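Skilleo Bench Gallery: The Week the Gripper Wouldn't Let Go (and Then Wouldn't Hold On)

Every group that builds small robot arms ends up with a fault it talks about for months. Ours showed up in July, on the little desktop arm we call Skilleo, and I've been itching to put it on a page ever since! The short version is that the arm dropped parts, then it dropped more parts, and then one evening it clamped down on a foam block and refused to open until we pulled the power.

The job sounds simple. Skilleo picks up a small part, swings over to a box and lets it go. We had it running nicely in the spring at the Noonan open evening, where kids lined up to feed it blocks, so when we moved to the new bench at Brasness we figured we'd bolt it down, plug it in and carry on. The first run was perfect. So was the second. Somewhere in the first batch the jaws started opening early, and the parts came down on the table a good hand's width short of where they should have gone.

We blamed the code, naturally. I spent two evenings (two!) going through the motion file, which has grown to 1137 lines and really needs a haircut. I found a comment from last year that said "fix this properly" and a delay that did nothing at all. Neither one had anything to do with it.

What finally gave it away was heat. The gripper servo was fine when it started cold and got worse the longer the session went on. Skallow, our older arm, has the same servo and never did this, so we swapped the two over. The fault stayed with Skilleo. That was a great moment, because it meant the servo was fine and we could stop ordering new ones.

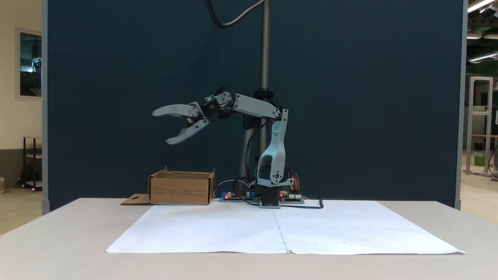
Words and picture by Orhun Karabulut
August 17, 2024

Jaws open over on the box side of the bench, which is the pose that gave us all the grief. With the arm reaching out like this, the shoulder has to hold the whole weight of it, and that turned out to matter a lot.

So, the fault itself. The shoulder and the gripper were sharing one power lead. I had made that lead myself for the move, out of wire that was too thin, with a crimp I'd be embarrassed to show a beginner. Arm tucked in, no trouble. Arm stretched out, the shoulder pulled hard, the voltage sagged, and the gripper servo lost its place for a moment. Sometimes it woke up thinking it should be open. Once, on foam block night, it woke up thinking it should be closed, and it stayed there pushing as hard as it could.

The safety part deserves its own paragraph, even on a bench this small. When the jaws locked, my first move was to reach in and pry the block out with my fingers. Please don't do that! A small servo can still give you a nasty pinch, and with the power on you have no idea what the shoulder is about to do next. I got away with a red mark on my thumb and a stern look from everybody in the room. The right move was to cut the power at the wall, put a hand under the forearm so it didn't flop, and then open the jaws.

The crimp was a horror when we cut it apart. Only 4 strands were still holding, and the sleeve had gone brown and stiff near the metal. It hadn't smoked, but I wouldn't have bet on another month.

What we changed: the gripper has its own supply lead now, in proper wire, made by somebody who isn't me. The control code also checks the gripper position after each move and stops everything if the number makes no sense - it should have done that from day one. And there's a new rule on the whiteboard that says POWER OFF BEFORE FINGERS, underlined twice.

Then came the fun bit, the retest. We ran 30 pick and drop cycles with the arm at full reach, took a break, and kept going until we hit 66. Not a single early drop! I may have cheered. We also tried to bring the fault back on purpose by refitting the old style of lead, with one person on the wall switch the entire time, and sure enough the jaws twitched open before we'd finished the first batch. I love it when a bug shows up on request.

Next up is Skallow, who gets the same rewiring even though it has behaved itself so far. The lead on that one was made the same afternoon as the bad one, by the same guilty hands. If you're running a similar arm and yours drops things only when it's stretched out, check your wiring before you touch your code, and write to me through the Brasness contact page with whatever you find. Photos of terrible crimps are very welcome.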